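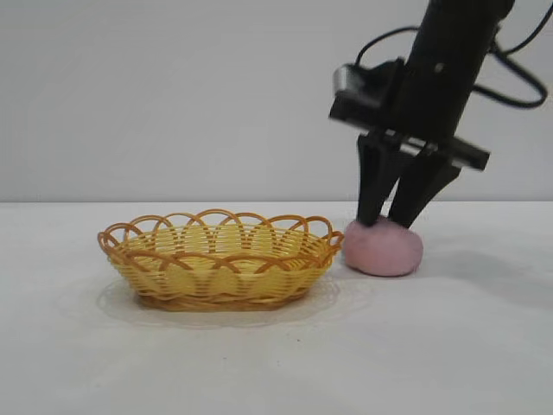 *Gripper and pink play dough.*

# Session 6: The Household Saving Rate

Prilberg Evening College, Money and the Economy, notes by Denise Entwistle

Welcome back, everyone, and thank you for the lively talk last time about interest on checking accounts (I still owe two of you an answer about joint accounts, and I haven't forgotten!). Tonight we move on to saving, and I want to start with the plain arithmetic before we get into what it means for a whole country.

**Disposable income** is what a household has left after taxes. It covers wages, pensions, interest, benefits and so on. Take that number, subtract what the household spends on goods and services, and whatever is left is saving. Divide saving by disposable income and you have the **saving rate**.

Let's use the Matoušek family from the workbook, page 34. They bring home $3,689 a month after taxes and spend $3,061.87 of it. That leaves $627.13, and when you divide by $3,689 you get a saving rate of 17 percent. Please do try it on your own calculator, even if you trust me.

A few things trip people up every term:

- Money used to pay down the principal on a loan counts as saving. It feels like spending, I know, but the family owes less afterward, so it is better off by that amount.
- A rise in the price of your house does *not* count. Your wealth has gone up, but your income hasn't, and the saving rate only looks at income.
- The rate can be negative. A household that spends more than its income is drawing on old savings or borrowing, and retired people do this quite sensibly all the time.

Now for the whole-country version. When people get nervous about their jobs they tend to put off big purchases, and the saving rate goes up. That sounds healthy, and for one family it usually is. But my spending is your income, so if everybody cuts back in the same month the shops sell less, hours get trimmed, and total saving may not rise much at all. Economists call this the **paradox of thrift**, and we will spend a good half of next session on it, with the Lamgate case to work from.
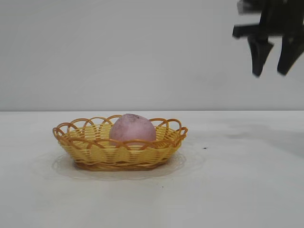 **Does putting money into a retirement account count as spending?**

It counts as saving, because the money still belongs to the household and hasn't been used to buy any goods or services.

## For next time

Read the Lamgate case and do the first two problems on the worksheet. Then, if you are comfortable doing so, work out your own rate for February. You don't have to show it to anyone, me included. Keen people can look at the longer table, which gives 24 months of income and spending for the town of Dralberg, and mark the months when the rate turns negative.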